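Artificial stems that won't stand straight - what do you use for a base?
Crafts & Faux Florals > Stands and Holders

tahmineh_a
Hi all! I've been making tall single stems for my sister's shop window and I'm happy with the leaves at last, but every one leans like it's had a long day. I've tried floral foam, a jar of gravel and a lump of clay. The clay held for 2 days and then slowly gave up. What does everybody else use?

Briltgate_Behrouz
Gravel is fine, you just need a deeper jar and more patience than I was born with. Go at least a third of the way up the stem and tamp it down as you fill. I've had one by my front door since April and the cat hasn't managed to tip it yet.

setareh.s
I have to disagree with Behrouz (sorry, you know I love your door plant). Gravel shifts every time you dust the leaves. I switched to heavy blocks with a slot in the top and I won't go back. You push the stem down into the slot and the sides do the work. Mine is black, wider at the bottom, and it looks very smart on a white table.
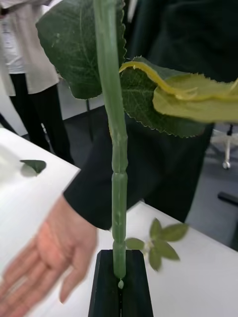 Reply #4
kourosh207
Ooh, I like that bumpy lower part, it's almost like bamboo! And the one yellowish leaf with the two dark green ones is a lovely touch, all-green stems look so flat to me. My only worry with a slot is side to side wobble. Do you pad it?

Reply #5
setareh.s
A strip of felt if the stem is thin, otherwise nothing.

Reply #6
Briltgate_Behrouz
Still say gravel. Cheaper, too.

Reply #7
tahmineh_a
Thank you both! I'll try a slotted block for the window and keep the gravel for home - how heavy should I go for a stem that comes up to my elbow?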